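FAQ achats et budget : cellules de tri robotisées
Atelier Flaststead, page interne

Mise à jour en janvier. Questions reçues des équipes, réponses courtes. Pour le reste, écrire à Ashley Gosling.

Qui valide une demande d'équipement ?
En dessous de 500 euros : chef d'équipe, pas de formulaire. Au dessus : Ingrid Sorensen, avec devis joint. Sans devis la demande repart.

Combien de devis ?
Deux. Un seul si la pièce n'existe que chez le fabricant du bras (flasques, câbles d'origine, etc).

Et le délai ?
Compter trois semaines entre la validation et la livraison pour Clirnberg. Tillman plus rapide, mais frais de port en plus : 80 euros par envoi, donc regroupez vos commandes svp.

On peut louer le bras au lieu de l'acheter ?
Oui, Grirkier loue au mois. Intéressant pour un essai court. Au delà de six mois, demander le comparatif à Vlasta Štěpánek avant de signer quoi que ce soit.

Le préhenseur est compris dans le prix du bras ?
Non. Ligne séparée, toujours. Le dernier devis était à 2793 euros HT, doigts de rechange non compris. Prévoir un jeu de doigts d'avance, 543 euros. Oui c'est cher.

Que mettre dans la ligne « divers » ?
Le moins possible. Visserie, colliers, ruban adhésif. Les câbles vont dans « câblage », pas dans divers, on a déjà eu le probleme à la clôture.

Faut-il budgéter un bac sur mesure ?
Le bac standard suffit pour une première cellule. Budget à part pour la fixation et le fond incliné, à voir avec Ragnheiður Hauksdóttir. Pour tenir le bac, pas besoin de bride usinée au début : deux pinces à ressort à poignées orange, une de chaque côté, ça passe en petit outillage. Regardez l'état du panneau incliné avant de réutiliser un bac, rayures et zones usées comme sur celui-ci, à signaler dans la demande si vous voulez un remplacement.

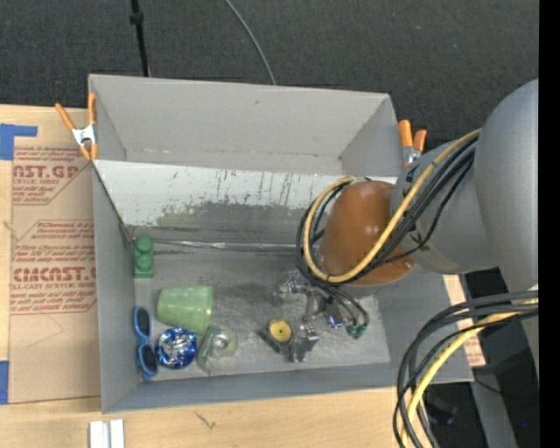

Quels objets pour les essais de prise ?
Pas de ligne budgétaire, on prend dans les tiroirs. Mélanger les formes et les matières : brique de jeu, gobelet en plastique translucide couché, lunettes de soleil, dévidoir de ruban adhésif. Le transparent et le brillant sont à garder dans le lot, le client en aura.

L'acrylique, on commande où ?
Au magasin d'abord, il reste peut etre des plaques. Sinon Tillman. Laisser le papier de protection jusqu'au montage.

Formation des opérateurs ?
Demi-journée, prise en charge par le service. Inscription auprès de Soledad Pruitt, avant 16 h pour une réponse le jour même.

Demande refusée, que faire ?
Lire le motif, corriger, renvoyer sous le même numéro. Ne pas créer de nouvelle fiche.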